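July 23, 2023

So I finally gave in and ordered a new whiteboard for the home office, and of course the part I have the most opinions about is the eraser.

My old one came from the Hetex multipack I bought years ago, and by the end it was just pushing gray dust from one side to the other. Everaldo Guerra (my neighbor, former math teacher, strong feelings about markers) told me to stop wiping the board with paper towels and get a decent felt eraser already. Fine, Everaldo! I went with a blue one.
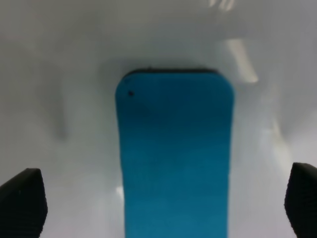
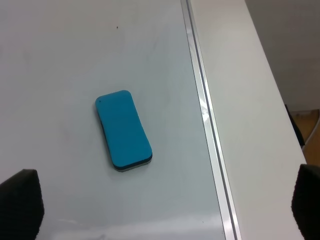 The blue eraser, with its rounded corners and the tiny dark dot near one of them.

I like the shape a lot, and the color cheers me up more than office supplies should. I've been using it for 10 days now, mostly on the grocery list and the giant mess of arrows that is our Grurkcombe trip in September. It does well on fresh marker. Anything I leave up too long still needs a spritz of cleaner and a soft cloth, and I do leave things up too long.

Everaldo says to vacuum the felt every couple of weeks, or knock it against the porch rail if you're lazy (I'm lazy). I also want one of those magnetic trays from Botdale, but they were sold out in white when I looked. Has anyone tried the Ansah markers? The green ones look so good online and I'm down to one sad red.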